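Home Research Opinion Contact Subscribe

The rental inspection has outlived its purpose

By Tzu-hsuan Yip, Senior Policy Adviser, Prernard Institute for Tenancy Research
28 Jun 2020

The routine rental inspection is among the least examined practices in Australian housing. It is provided for in tenancy law, scheduled by agents, endured by tenants and paid for, indirectly, by owners. Yet there is remarkably little agreement about what an inspection is meant to establish. It is the view of this author that the present arrangement confuses two separate questions, the condition of a property and the conduct of a household, and that policy should attend only to the first.

The Institute's most recent review considered 749 inspection reports supplied by participating agencies, together with written submissions from 305 tenants. The reports varied a great deal in quality. Many consisted of a single word beside each room. Others ran to several pages and recorded matters in which a landlord has no legitimate interest, among them unmade beds, unwashed dishes and the arrangement of personal belongings.
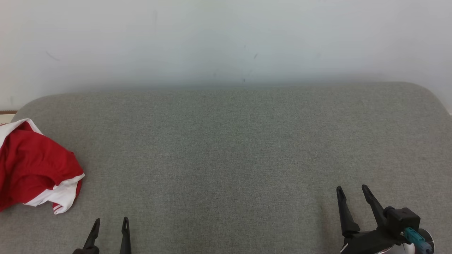
Fair wear and tear remains the principal source of disagreement when a tenancy ends. The expression is familiar to every agent and tenant, and it is seldom applied in the same way twice. An off-white wall behind a grey sofa, bearing a short dark mark and a faint streak, might be passed over by one property manager and entered as damage by the next. A bond claim may follow from that single entry. Where the ingoing report has described the same wall as "good", neither party possesses evidence worth the name, and the matter is left to a tribunal with more pressing business before it.

My colleague Pui-shan Lau has argued that the remedy lies in frequency, and that more regular visits would produce a fuller record. I respectfully disagree. A visit conducted in eight minutes by a person responsible for a large portfolio does not become more informative through repetition. In the Ristero pilot, which the Institute evaluated over two years, agencies that halved the number of routine inspections and doubled the time allotted to the ingoing report saw contested bond claims fall by 33 per cent. The pilot was modest in scale and its findings should be read with care. They nonetheless point in a direction the industry has been reluctant to consider.

There is also the question of dignity. A tenant who pays rent on time and reports repairs promptly has met the obligations of the agreement. To require that tenant to present the home for approval several times a year is to treat occupation as a form of probation. Submissions to the review described leave taken from work, children kept out of tidied bedrooms and pets sent to relatives for the afternoon.
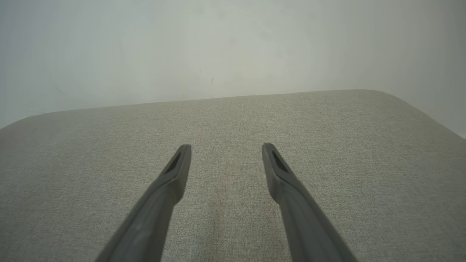
Furnished tenancies raise the difficulty in its sharpest form. The inventory must account for every item supplied, and for items whose appearance alters through ordinary use. Upholstery is the most troublesome category. A woven fabric in a pale grey-beige will be called grey in one report, beige in another and "neutral" in a third, and an adjudicator comparing the three could be forgiven for supposing that the furniture had been replaced. The Institute recommends that inventories record the material, the colour by reference to a standard chart, and the date of purchase where it is known.

None of this requires sweeping legislation. The states and territories already prescribe forms, and the forms can be amended. A thorough ingoing report, signed by both parties and supported by dated photographs, should be the central document of every tenancy. Routine inspections should be limited to one each year – save where a repair has been requested or serious damage is reasonably suspected – and should be confined to the fabric of the building and its fixtures. Agents who wish to comment on housekeeping should be told plainly that it is none of their business.

Contact the Institute | Copyright Prernard Institute for Tenancy Research | Back to top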